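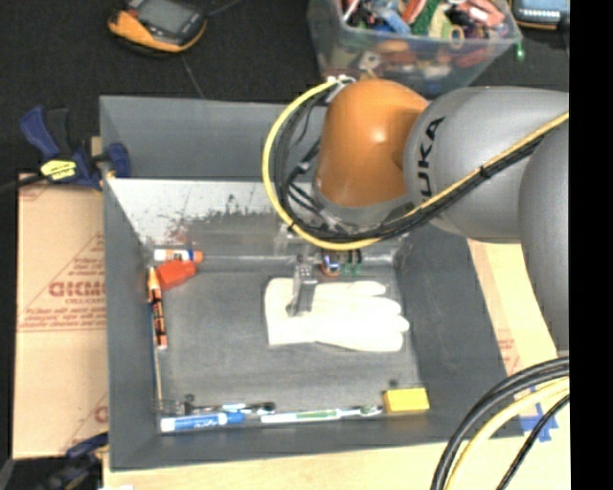
The Second Life of a Button Town

Peramthorpe made buttons for so long that people still find them in their flower beds. The last of the old works shut its gates when plastic got cheap, and the brick sheds along the canal sat empty for 15 years.

Sabina Baláž rented the smallest of them in October, with a lease she describes as "five pages of things that weren't the landlord's fault." Her company, Baláž, cuts buttons from horn and nutshell and sells them to coat makers, mostly in orders of a few hundred.

Her first big customer was Timera, a raincoat label two streets away. It wanted a four-hole button that would stand up to washing. The first batch cracked. The second was fine, and Timera has reordered every season.

Dušan Šimko worked at the old factory for 40 years and now comes in two mornings a week to teach drilling. He is blunt about the horn blanks. "Half of them are too thin at the edge," he says. "You feel it with your thumb before you measure it."

Pay is modest, and the sheds are cold until lunch. Baláž has nine people on staff and wants to add a dyeing room next year, if the town agrees to fix the drains. Grekomier, the cafe by the lock, has started opening at six for the early shift.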